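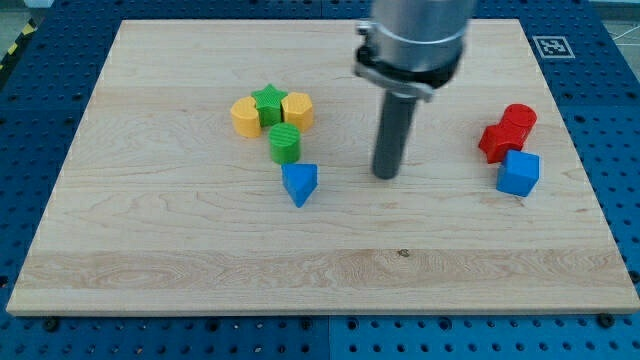

Opening. Good evening, and thank you for coming out for a talk on wood movement, which my sister thought was a talk about forests. (Pause for the one laugh.) I want to spend our time on why boards change shape after you've bought them, and how you can build so that it doesn't matter. Leave the slide up while people sit down. Then point at the grain, those fine wavy lines running across the board, and the broad lighter band with the swirls in it. Ask the room which way this board will grow in a damp summer. Take a few hands. The answer is across the lines, hardly at all along them, and once you can see that you can read any plank in the lumberyard!

Why it happens. Keep this short, people have read it before. Wood is a bundle of tiny straws. When the air is humid the walls of the straws take on moisture and get fatter, but they barely get longer. So a tabletop gets wider in May and narrower once the furnace comes on, and its length stays put. Pass around the Jement offcuts now, the ones I kept on the porch and the ones from the hall closet. Let people fit them against each other with their fingers. Don't talk over this part, I always do.

The Cleltudari table. My favorite story of the evening, so slow down. This was the first big thing I built, a dining table for the community kitchen at Cleltudari, and I glued the breadboard ends on solid, full width, because I loved how tight the joint looked. It split the first winter with a bang that the cook took for a dropped pan. I was crushed. Costel Manole came over, ran his thumb down the crack and asked me where I had expected the wood to go. I've been asking myself that at the bench ever since.

Show how he fixed it: glue only in the middle of the joint, pegs in long slots toward the outside. Hold up the sample joint and slide it back and forth. People in the back can't see it, so walk down the aisle. The repaired table is still in use and has had, by the kitchen's own tally, 2,270 suppers eaten off it. I love that they keep a tally.

Things to try at home. Pencil a line across a spare board, measure it, write the number and the date right on the wood, and measure again next season. Let new lumber sit indoors for 2 weeks before you cut it, longer if it's thick. Stack it with sticks between the layers so air gets all the way around. Finish both faces, even the one that goes against the wall. Somebody will ask about oil versus varnish. Both slow things down, neither one stops it, and I could happily talk about that until they lock the doors, so hold it for the end.

Questions, 10 minutes. If it's quiet, ask who has a drawer that sticks. Every hand goes up. Remind them that the Zoteck hall needs the chairs stacked by 8, and that the offcuts come back to me, please, all of them.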